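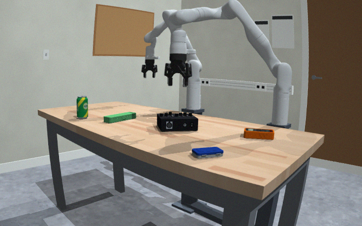
Grimimis 仿真工位,双臂,夹爪张开。

遥操作组近况:攒示范、删示范、再攒示范

赶着发,没怎么校,错字见谅。

上期说这期要写遥操作,结果一拖拖到截稿前一晚。那就想到哪写到哪。

先报数。Grimimis 这边到 21/10/2023 为止,入库的有效示范 296 条。全部是人手带出来的,没有脚本生成的。另外有 80 条在待审文件夹里躺着,等人看,看完多半要砍掉一批。有人问为什么不先全放进去训了再说,五月份就是这么干的,后果大家都记得,策略学会了在物体上方停住发呆,停得还特别稳。查了半天,是示范里的人在那儿想下一步怎么走。人发呆,它也发呆,学得一点不差。

所以现在规矩改了,下面细说。

一、桌上的东西

桌面还是那张浅色木面的桌子,两条白臂在桌子后面。物体换过一轮了,老用户注意,旧任务说明里写的杯子、海绵那些统统作废,别再照着录。现在用的是:

绿色饮料罐,斜着一道黄条的那个。
亮绿色长方块,细长。
黑色小盒子,带一排旋钮,像声卡或者小调音台。
橙色手持设备,扁的,上面有块深色显示屏。
蓝色塑料盒,下沿灰色。

名字请统一。罐子就叫“罐子”,绿块就叫“绿块”,黑盒叫“黑盒”,橙色那个叫“橙机”,蓝的叫“蓝盒”。上周收上来的标注里,黑盒有人写“混音器”,有人写“功放”,有人写“那个带旋钮的”,还有一条写“黑东西”。语言指令是要喂给模型的,叫法多样没问题,但多样要在后期改写那一步统一做,不要在原始标注里自由发挥。这两件事请分开。

绿块跟罐子都是绿的,指令里光写“绿色的”等于没写。退回来的条目有一大堆是这个毛病。写全:“绿色罐子”“绿色长块”。

为什么选这几样,有人在群里问,简单答一下。罐子立着,容易碰倒,练的是接近的路线。绿块细长,夹的方向错了就夹不起来,练的是手腕。黑盒上面有旋钮,从上往下夹会蹭到,得找地方下手。橙机扁,贴着桌面,夹爪要压得很低,人手一抖就撞桌。蓝盒也是平躺,比橙机好一点,新手建议从蓝盒开始,别上来就挑橙机,挫败感太强,好几个人第一天录完就不想来了。

二、手感问题

主从臂的映射改了。原来是一比一,手走多少,仿真里的臂走多少,听着很合理,用起来累死人,因为你坐在那儿,胳膊要一直悬着。现在加了离合:踩住踏板,主臂动从臂不动,可以把手收回来放个舒服的位置,松开踏板接着走。用过鼠标的都懂,鼠标拎起来再放下就是这个意思。

但是!离合踩下去的那一段,从臂是静止的,录进去就是一段停顿。见上面发呆那段。所以录制程序现在会自动把踩离合的段落剪掉,剪完接缝处做平滑。前提是你踩下去的时候从臂已经停稳了。一边走一边踩,接缝就是一个跳变,平滑也救不回来,整条作废。请先停,再踩。先停,再踩。写两遍。

夹爪的扳机也改了,以前是开关式,扣下去就合,现在是连续的,扣多少合多少。好处是夹黑盒可以慢慢贴上去。坏处是有些人习惯一直半扣着,夹爪老是半开不开的,策略学了以后也半开不开的去接近物体,然后把罐子顶倒。每条示范开头,夹爪要全开,扳机彻底松掉。开头没全开的,审核脚本会直接打回,不用来问我为什么,就是这个。

延迟。有人反映下午那段卡。查了,是渲染机上同时有人在跑训练。Iturra 那边答应把训练任务挪到夜里,挪没挪成下期再报。在那之前,如果你觉得手和画面对不上,就别录了,录出来的都是来回找补的动作,过冲、回拉、再过冲,看着像在桌上画蚊香。歇会儿,喝水,换个时间段。

三、怎么算一条好示范

这段是给新来的看的,老人可以跳过,不过老人犯错也不少。

单条上限 90 秒。超了自动截断,截断就是废的。有人觉得 90 秒不够,那多半是动作拆得不对,不是时间不够。抓一个东西放到另一个位置,熟手根本用不了这么久。

动作要连贯,不用快。快反而坏事。匀速走,到物体上方略微减速,下去,合爪,停一小下确认夹住了,上来。那“一小下”是要的,不算发呆。多长算一小下?自己心里数个“一”,够了。数到“三”就是发呆。

不要炫技。上周收到一条,用左臂把绿块推到桌子中间,右臂凌空接了一下,挺帅的,我看了三遍。删了。分布里就这么一条,模型学不会,只会被它带歪。想留着做展示视频可以,另存,别往数据集目录里丢。

失败了怎么办。分两种。夹空了,马上重新对一次又夹上了,这种留,叫“纠正”,标注里勾上那个框。纠正示范很值钱,策略碰到偏差的时候要靠它找回来。另一种是把东西碰倒了、推到夹不到的地方了、两条臂撞一起了,这种整条按废弃键,重置,重来,别硬着头皮往下录。有人心疼已经花掉的那点时间,非要把倒了的罐子扶起来再完成,结果录了一条前半段教它碰倒罐子、后半段教它扶罐子的东西。它会两样都学。

物体的位置每条都要随机。程序有随机按钮,请按。有人嫌随机完的位置不顺手,连按好几下,一直按到物体落在他喜欢的地方。这个我们从日志里看得出来的。落点热力图画出来,某位同事的那一张,所有物体都挤在他右手边一小块地方。不点名了,本人知道。现在改成随机一次就锁定,除非落点不合法才会自动再抽。

双臂的问题。任务只需要一条臂的时候,另一条放在起始姿态,别动,手离开主臂。不要扶着。扶着就会有小抖动,闲着的那条臂跟着哆嗦,训练出来的策略空闲臂也哆嗦,看着怪渗人的。

四、Janaína 的对照试验

Janaína Paiva 这个月做了个小对照,值得单独说几句。同一个任务,把蓝盒拿起来放到黑盒旁边,一组示范用主从臂录,一组用 Grudier 的六自由度手柄录。录的人是同一批,一共 5 个人,两种设备的先后顺序打乱了。

结论先讲:主从臂上手快,手柄轨迹干净。

展开说。用主从臂,第一次摸的人很快就能夹起来,因为肘在哪、腕在哪,手上都有感觉。手柄不一样,你只管末端,肘怎么弯是解算器替你决定的,头一会儿经常听见有人喊“它怎么拐过去了”。但是过了那一阵,手柄录出来的轨迹明显平滑,抖得少。她的解释是手柄轻,主臂沉,人累了以后手会往下坠,主臂录的后半程末端高度普遍偏低。这个现象我自己也有体会,录到后面橙机老撞。

拿两组数据各训了一个策略,评测还没跑完,她不让我写数字,说跑完再写。尊重。只能说在她目前看过的回放里,两边失败的方式不一样:主从臂那边多是接近的时候晃,手柄那边多是肘的姿态走到奇怪的地方然后出不来。原话是,“一个像没睡醒,一个像把自己锁在门外了。”

她接下来想试混着训,以及在手柄录制里加一个肘部姿态的偏好。有兴趣一起做的直接去找她,别找我,我转达会漏。

还有一点她特意嘱咐要写:录制时候的座椅高度。听着像废话。几个人里坐得低的,抬臂更费劲,录到后来质量掉得更早。椅子能调,请调到小臂放平的位置再开始。工位旁边贴了条子,看一眼条子。

五、视角

抱怨最多的一项。只看一个固定视角,深度很难判断,夹爪到底在物体正上方还是偏后,看不准。现在操作界面默认是三个窗口:一个斜看全桌,两个腕部。斜看的那个是找东西用的,真往下夹的时候看腕部。养成这个习惯,成功率立刻就上去,比练一下午有用。

桌面上臂的影子也能帮忙。往下走的时候看夹爪的影子,影子跟夹爪快碰上了就是快到桌面了。老操作员都在用这招,就是没人写进手册。写进去了,昨天写的。

顺带一句,评测时光照会随机,影子的方向会变,所以只能拿它当辅助,别练成只会看影子。人跟策略在这一点上犯的是同样的错,有意思。

有人提议上头显。试过一轮,晕的人太多,先搁着。不是不做,等渲染机那边不卡了再说,现在这个延迟带头显等于受刑。

六、审核

审核现在是两道。第一道脚本,查时长、开头夹爪状态、关节速度有没有跳变、结束时物体是不是在目标区。第二道人看,倍速回放,看有没有发呆、有没有多余动作、指令跟动作对不对得上。

脚本查不出来的最常见的一种:指令写“把罐子放到绿块左边”,实际放到了右边。录的人坐在桌子对面的视角想左右,标的人按屏幕视角标左右,各有各的理。统一:一律按屏幕上斜看全桌那个窗口的左右。不按机械臂的左右,不按你本人的左右。待审那批里这种特别多,所以才说要砍掉一批。能改标注的就改标注,不一定都扔,轨迹本身是好的。

缺审核的人。每周抽一小段时间就行,倍速看,边吃东西边看都可以。要求只有一个,不审自己录的。

看的时候拿不准就标“存疑”,不要凭感觉放行,也不要凭感觉毙。存疑的每周集中过一遍,大家一起看,吵一架,定下来。吵完的结论都记在共享文档里,以后碰到同类的就照着来。目前文档里最长的一节是关于“轻轻碰了一下旁边的物体但没有移动它”算不算合格。现行结论:算,但要勾“接触”。别再开新帖吵这个了。

七、零碎

录制程序升级后,旧的配置文件读不出来,会默默退回默认值,不报错。是的我知道这很糟。打开以后先看一眼左上角的操作员代号是不是自己的,不是的话重新填。已经有一批挂到别人名下了,正在手工往回认领,烦得很。

废弃键和保存键挨太近,误按好几次了。键位下个版本分开。先小心。

主臂用完请放回支架,不要让它垂着。垂着一晚上,第二天零位就偏,得重新标定。标定步骤在手册附录,照着做一遍不费事,但是忘了做就直接录,一整个上午白干。上午白干的人就是我。

上真机的事,问的人多。计划没变,先把仿真里的策略跑稳,再拿少量真机示范做微调。真机那边也是手带,同一套主臂,所以现在练的手感不会浪费。具体排期等 Iturra 定场地,定了发邮件,别在群里接龙猜。

新人培训还是老样子:先看一遍回放合集,好的坏的都有;然后蓝盒练手,练习模式不入库,随便撞;觉得行了找一个老操作员旁边坐着看你录几条,他点头就可以开正式权限。练习模式右上角有字提示,录正式的之前看一眼在不在练习模式。有人在练习模式里认认真真录了一下午,一条没存。

想报下周时段的,照旧在排班表里填代号,晚上的时段还空着,晚上不卡。手册新版、命名表、还有 Janaína 试验用的任务配置都已经传到共享盘 Grimimis 目录下面,旧版删了,别再问我要旧版。

下期写肘部偏好那块,如果她评测跑完的话。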